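3.2 Surface preparation and panel selection

The panels used in the wear trials were taken from tabletops supplied by two workshops, Tritier and Totumeck. Both workshops cut their boards in the same season and stored them under cover until May. We accepted a panel only if it was free of open knots and had been sanded to the same grit on both faces. Of the 51 panels offered, 50 met these conditions. The remaining panel had a split at one end and was returned.

Each panel was wiped with a dry cloth and left in the test room for 12 days before any finish was applied. The room was kept at a steady temperature, and the door stayed closed except during weighing. Weighing took place every Thursday morning. A panel was considered settled when two readings in a row agreed within the limit of the scale.

Differences in grain and tone matter for this study because a finish can look uneven on a board even when it has been applied evenly. Figure 6 is a rendered tabletop with a paler band of wood beside a darker strip. Raters were told to judge the finish only and to ignore changes of this kind in the wood.
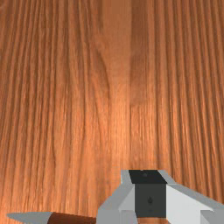 Reading time: 6 min

Figure 6. Rendered wooden tabletop with variation in tone and grain.

The oil finish was the standard Grewal recipe, thinned for the first coat and used at full strength for the second. It was applied by hand with a lint-free pad, working along the grain. Excess oil was removed before it became tacky. The water-based finish was brushed on in two thin coats, with light sanding between them. Control panels were left bare and were handled in the same way as the others at all other stages.

After curing, the panels were moved to the canteen at the Edatbridge site, where they were set into table frames and used for normal meals. Staff cleaned them with a damp cloth and mild soap at the end of each lunch period. No coasters or mats were provided. Spills were wiped up when noticed, and their positions were marked on a paper plan kept for each table.

Ring marks, scratches and dull patches were scored separately. We did not combine them into a single wear score, as a panel with many fine scratches may still resist water well. The scoring sheets are given in the appendix, and the results for each finish are reported in Section 4.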